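The one where the gripper stopped letting go

30th January

I have had the best worst week. Regular readers will know I've been teaching Nikar to sort toy groceries into baskets, and that until now my troubles have been the ordinary kind: cables, cables, and once a cup of tea. This week I finally got a proper fault, the sort that makes you go and buy a new notebook, and I'm so pleased with how we tracked it down that you're getting the whole story.

It started with the bread. Pick up the slice, carry it across, lower it, open the fingers, back away. Nikar had done that so many times I'd stopped watching closely (yes, I know). Then on run 2137 the arm lowered, the log said the gripper was open, and the arm went back up with the bread still in its grip. It then went through the rest of the routine quite happily and tried to pick up the next thing with a slice of bread already in hand. There was a crunch. I hit the stop button with rather more force than it needs.

No damage, apart from a dent in a toy tomato and in my pride. But a robot that says it has let go when it hasn't is a horrible thing to have on your desk. Toy bread is one matter. If I'd been reaching in to tidy a basket at the time, believing the arm was about to park, it could have been my knuckles. 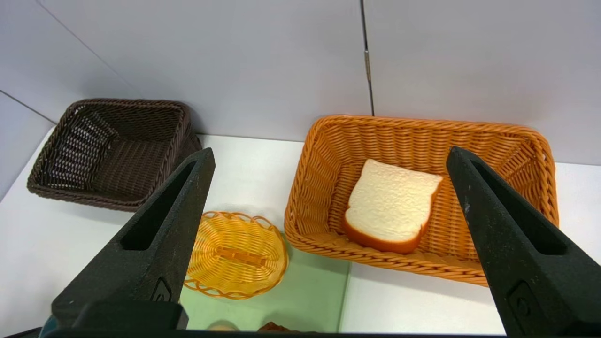

My first idea was friction. The fingers have picked up a few scuffs over the months and I'd convinced myself that the bread was somehow clinging to them. I wiped everything down, ran it again, and got 12 clean drops in a row. Fixed! I wrote "fixed" in the new notebook and underlined it. You can guess what came next.

So I rang Chin-lung Chu, who built the Feltotard controller board I use and is far more patient than I deserve. He asked me one question: where does the word "open" in your log come from? I started to answer and then went very quiet. It comes from the command. My script tells the gripper to open, waits a moment, and writes "open" in the log. At no point does it ask the gripper where its fingers are. I'd been reading my own instructions back to myself for months and calling it feedback.

With that sorted, the real cause took an evening. We logged the actual finger position next to the commanded one, and every so often the open command simply never arrived. A connector on the Skadance adapter was a touch loose, and when the arm reached out at a certain angle the cable pulled on it just enough to drop a message. Straighten the arm and it was fine again, so of course every test I did in the parked position passed beautifully. I could make it fail on demand by wiggling the plug, and I may have cheered.

I've made 2 changes. The cable now has a proper clip and a bit of slack in it, and the script won't move the arm after a drop until the gripper reports its true position. If the answer is wrong or doesn't come back, everything stops and the laptop beeps at me. I've also stopped putting my hands anywhere near the baskets unless the arm's power is off at the switch – pausing the script doesn't count any more. That should have been the rule from the start.

One thing still bothers me. The fingers can report that they're wide open while something is hooked on one of them, and I can't think of a tidy way to catch that without checking the camera view after each drop. Chin-lung reckons it's worth a go. I'd like to have it working before I take Nikar to the Alarcón open day in June, where there will be children, and children put their hands in everything.

If you run a small arm at home, do go and look at what your log is really telling you. And if you've solved the hooked object problem, please leave a comment, I'd love to hear how you did it!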